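### 4.3 Clearing coiled wristbands into a basket

The third task was chosen because it looks trivial to a person. A number of coiled plastic wristbands, each carrying a metal key ring, lie on a table and have to be placed in a rectangular plastic basket. Rowlands, the fitness center whose front desk supplied the original task list, hands these out with locker keys and collects them in a heap at closing. Staff interviewed by Hashemi in November ranked the job low in difficulty and high in tedium.

For a two-arm system the difficulty lies in the object. A coil has no rigid outline. When a finger presses on one side, the loops slide against each other and the band changes shape before the grip closes. The spiral ridges also catch on neighboring bands, so that a lift intended for one object often brings a second with it. The key ring adds a rigid part that moves freely along the coil and may end up between the finger and the table.

We compared two policies. The baseline, Kultach, selects a grasp point from a single depth view and executes it without correction. Sarivine, our method, updates the target while the arm descends and may abandon a grasp if the finger opening at contact differs from the predicted value. Both policies used the same arms, the same fingers and the same basket. Neither was given a model of the wristband.

Trials were started from a mixed layout, with part of the set piled and part lying apart. Colors were assigned at random and were not used as a cue by either policy. An operator reset the layout by hand and did not touch the table again until the trial was over. A trial counted as complete when every band was inside the basket, key ring included. A band hanging over the rim was scored as a failure, even if it later fell in. The limit was 210 seconds per trial, and each policy was given 100 trials.

Across both policies we logged 622 grasp attempts on bands that were in contact with at least one other band. These attempts account for most of the errors. We sorted them by cause:

- **Double lift.** Two bands leave the table together. This is harmless if both reach the basket, but the second band was often released in transit.
- **Ring contact.** The finger closes on the key ring instead of the coil. The ring is thin and reflective, and depth readings near it were unreliable.
- **Slip on closure.** The coil compresses and rolls out of the fingers.
- **Rim collision.** The held band touches the rim on the way in. The projecting rim reduces the usable opening, and both policies tended to approach it too low.

Double lifts were the most frequent cause for Kultach. Sarivine detected many of them at contact and released, at a cost in time: 18 of its trials ended at the limit with one band still on the table and no other error recorded. We have left these as failures. An earlier draft reported them separately, and Iyengar argued that a person waiting for a clear desk would not make the distinction.

Figure 6 gives a typical arrangement. A red band lies by itself near the front corner of the basket, with its key ring nearly upright. To its right, five bands overlap, among them purple and yellow ones, and a small piece of red is just exposed at the left rear of the pile. The purple band at the front is flat on the table with a yellow one resting partly over it. Lifting the purple one first is a poor choice under these conditions, and the depth-only ranking in Kultach does not penalize it.

**Figure 6.** Wristband task: blue basket, one separate band and an overlapping pile, with both arms above the table.

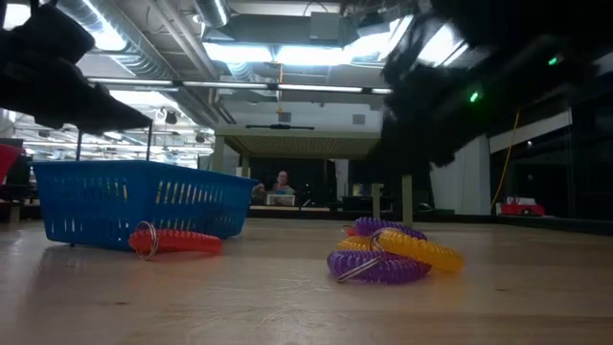
### 4.4 Comparison with manual work

Kaimal and Nadar performed the same task by hand from matching layouts, using one hand and then two. Both took bands from the pile in groups and shook them apart over the basket, a motion outside the action set of either policy. We therefore do not report a speed ratio. On completion alone, manual work had no failures.

The result does not support unattended use at a front desk. Separate bands are handled well enough by Sarivine; piles are not. Pillai's group at Prundilham is testing a wider finger pad for the same objects, and the effect on ring contact is discussed in Section 5.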